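right so the kit table. thread, quick one, kettle's on

Been asked a few times how I keep track of small parts when there's a lot of them. Answer: paper. Print the outlines at full size, lay the sheet flat, put each bit where it belongs. That's it, thats the system

1/ Print at 100 per cent. NOT fit to page. Lost a whole evening to that in February, every outline a bit too small and me blaming the parts

2/ Thick black lines, no shading. Ink's dear enough. Suleiman Nwosu drew me a lovely grey version and I couldn't see a thing on it by teatime, sorry mate

3/ Dark table, white sheet. Small stuff stands out so much better. Old table was pine and I was forever patting about for pegs

4/ Start with the big round ones. They take up the room so get them down first, little ones go round after

5/ Don't tape the sheet till you're happy. I always tape too soon and then its wonky for the whole job

6/ Someone asked if a tray's better. Had one from Plomau, 43 little compartments, couldn't tell what went where without the leaflet. Paper tells you — the shape's right there

7/ Debora Cocco laminates hers. Posh. Bits slide about on it though, I've tried, never again

8/ Spare sheets live in the drawer under the printer. If you spill tea you just bin it and print another

Will put the outline file up when I've fixed the margins, probably tonight, maybe not
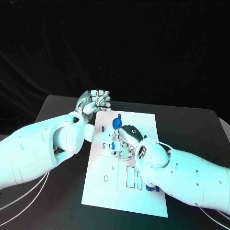
Blue bits on the sheet, still plenty scattered about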